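Loltness two-arm kit: where the trial stands in March

Hi all, sorry this one runs a little long. I've now had the Loltness kit on the bench for the whole first phase of the evaluation money, and I have opinions! Short version: I like it more than I expected to, the gear task is going well, and there are two things I want Printon to fix before we sign for a second one.

We're still on the gear job, which means picking small metal gears off the cloth and fitting them over the pegs on the round plate.

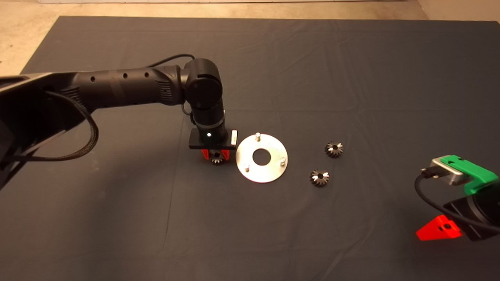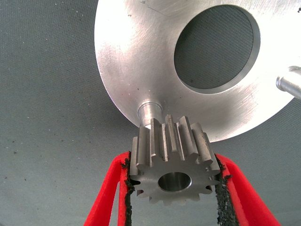 What we've run so far

The total stands at 1,653 attempts, where one attempt is one gear going to one peg. I split the last batches by how the gear was lying at the start, since that's what Arnthorpe wanted to know about for their gearbox line. With the gears set out neatly we got 116 good placements out of 141. With the gears just dropped wherever, I only had time for 100, and I'd like to at least match the other batch before I put a percentage in front of anybody. Please don't quote me on that half yet.

Most of the misses come at the very end, when the bore is nearly over the peg and the gear is tipped a hair too far. The arm pushes, the gear rocks in the fingers, and the software (sensibly) gives up. Picking up is rarely the trouble.

The fingers and pads

Big fan of the red fingers. They're easy to spot in the video when I'm going back through a bad run, and swapping a pair takes me less time than finding the screwdriver. The black grip pads are another story. They hold the gears beautifully when new, but they shed, and I've been wiping grit off the cloth every morning. I asked Printon for a smoother pad and they're sending two kinds to try. I've also started logging pad changes, which I should have been doing from the start (my fault, and the early numbers are a bit muddy because of it).

The cameras

The close-up view is what sold me on this kit. You get the peg and the bore together right before they meet, and that's the bit you can't judge from overhead. The downside is glare. Shiny plate, shiny gears, bright lights, and by 3 p.m. the sun joins in too. I hung a blackout curtain and it helped a lot, but a customer shouldn't need a curtain, so it's on my list for Printon.

Cables bug me as well. There's a lot of slack looped outside the arms, and I'd love a proper clip set in the box.

Money

We're under budget. The Matos service plan covered a replacement wrist cable and a phone call that saved me a day of poking at settings. I'd keep the plan for the second phase. I haven't touched the travel line and would like to move it over to spare pads and a couple of extra plates.

Next

Finish the dropped-gear batch, try both new pads, and then run with the two arms working together, which I've barely started on. If the pads and the glare get sorted out, I'm ready to recommend the second kit. I'll need a yes or no on moving the travel money before I order anything.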